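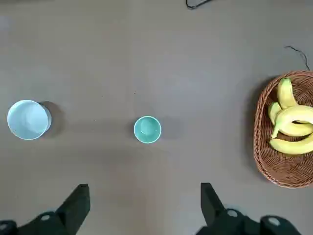 A learning system for a robot arm is only as good as the examples it is given. In this part of the course each pair records 50 examples of one table task. The wrist camera matters most when the gripper is close. It shows two cups and the fruit basket well apart, so a grasp can come in from either side of the small cup. Keep that sort of spacing for your first 20 runs, then move things closer together.

Drive the arm slowly and at an even pace. A pause in the middle of a run is learned as part of the task.

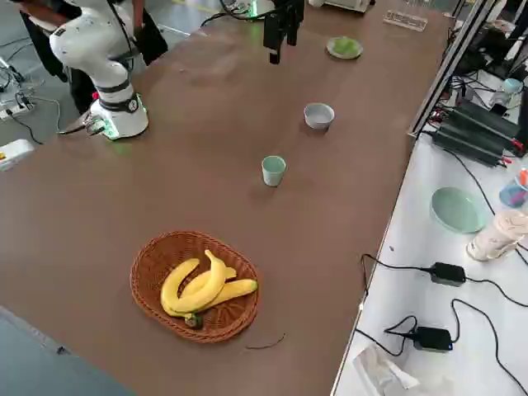
Timo Janssen asked whether failed runs should be deleted. Keep them, but mark them as failed in the log. They go into a separate folder and are used in week 9.

Change the starting layout between runs. If the cup is always in the same spot, the system learns the spot.
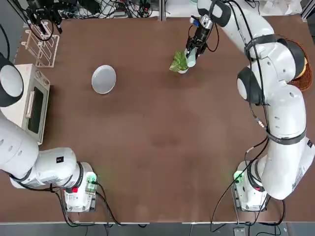

Sieglinde Tiedemann would rather have fewer runs with better notes, and pairs short of time may stop at 27. Write down the layout, the operator and the result.
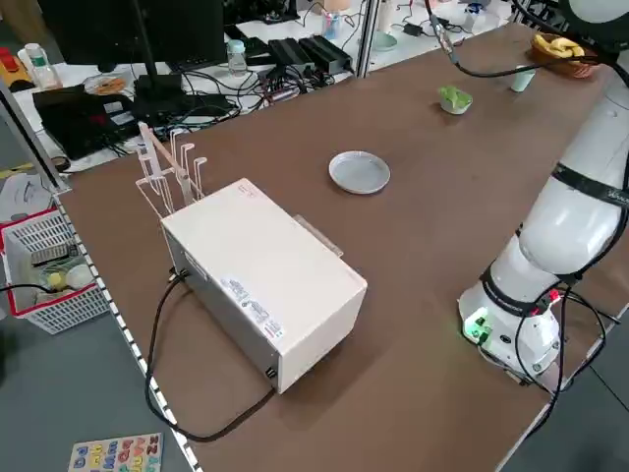

Side view: plate, lettuce bowl, cup and fruit basket.

Logs are due on 26 May 2023.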